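Naltuverg Neighborhood Library Friends – Minutes of the Regular Meeting

Date: 7/7/26
Place: Reading room, Naltuvberg branch
Meeting opened at 6:30 p.m. Quorum present.

Minutes of the previous meeting
Approved with one correction. The seed swap was in February, and the old minutes had it a month late.

Summer reading
What a start! We have 146 children signed up, and the under-sevens are going through picture books so fast that the return cart was full twice last week. The reading logs with the little map on the back are a big hit, and several families asked for a second sheet already. Agreed to print 200 more at Trummer, same paper as before.

The teen group wants to keep its own list going on the corkboard by the stairs. Everyone loved this idea. The group may use the whole board through the end of August, and the bus timetable moves to the front door.

Book sale
The spring sale brought in $403, our best yet for a one-day sale, and the cookbooks were gone before lunch. Lots of good talk on what to do next time – more tables outside, mysteries kept together, and a box of free magazines by the gate. One member felt that paperbacks should go up in price. After some discussion the price stays as it is for the fall sale, and we will look at it again over the winter.

Leftover books are still in the back hallway. The Grerum reading club will take the large-print titles and is very happy to have them. The rest will be sorted at the next work evening.

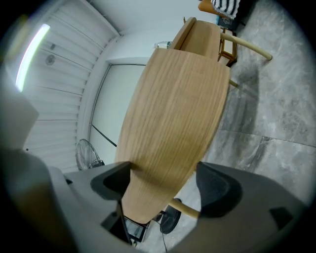
Story evenings
The first outdoor story evening is set for the last week of July, on the grass behind the building. We have the go-ahead to stay until 9 p.m. Families should bring blankets. If it rains we move into the reading room, where the limit is 50 people, so the sign-up sheet goes out this week. Two members have offered to read, one of them in Spanish as well as English, and there was real excitement about that!

Local history shelf
Astolis has sent a box of old town newsletters and street maps. They are a joy to look through, and the meeting ran ten minutes over because of them. Motion to put the maps in clear sleeves and keep them at the desk for use in the building only. Seconded and passed, all in favor.

Other business
The drop box lid is sticking again. Reported to the branch office.
Request for a puzzle exchange: carried over to the next meeting.

Meeting closed at 8:10 p.m. Next meeting in September, same room, same time.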